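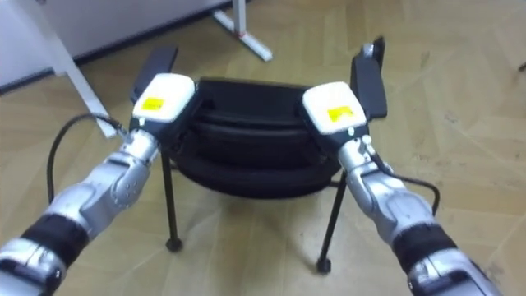 black chair, parquet floor

Thread: Anyone else at the Zollness station mess after the Trelusstead game?

northend_pat
I was on the platform by 5:40 and it was already ugly. Two guys in scarves going nose to nose by the ticket machines, then one swings and suddenly everybody is shoving. I had my kid with me so we went back up the stairs and waited for the next train, which was 2 hours. Local news says 395 away fans came in on one service. Who signs off on that?

gravyboat77
Same train they run every year. It's fine until people drink from 10 am.

JinentJoe
I was in the away bunch and I'd push back on the "ugly" thing. Most of us were singing and eating chips. One idiot threw a punch, one idiot threw one back, the cops had them both sitting on the ground in no time. Paper made it sound like a riot.

northend_pat
Joe, I watched a woman get knocked into a bench. Maybe you were further down.

JinentJoe
Could be, I was at the Hao end by the coffee stand. Sorry about that, hope she's ok.

mildred_k
She got up and somebody gave her a bottle of water, I was right there. Shaken but walking. What got me was two officers for that whole platform!! There were roughly 3,000 in the ground and they all leave by the same street.

gravyboat77
They had plenty of police at the stadium. You can't put one on every bench in town.

mildred_k
I didn't say every bench, I said the one place both sets of fans have to stand together.

tinwhistle
Does anyone know if the guy gets banned? My cousin got three years from the Jinent ground for a lot less (he lit a flare, but still).

JinentJoe
Court's in May I think. He's got a season ticket so the club can pull that whenever they like.

gravyboat77
Good. Pull it.

northend_pat
Agreed on that one at least. I've emailed the train company about splitting the services, case number 953 if anyone wants to add their name to it. Will post if they write back.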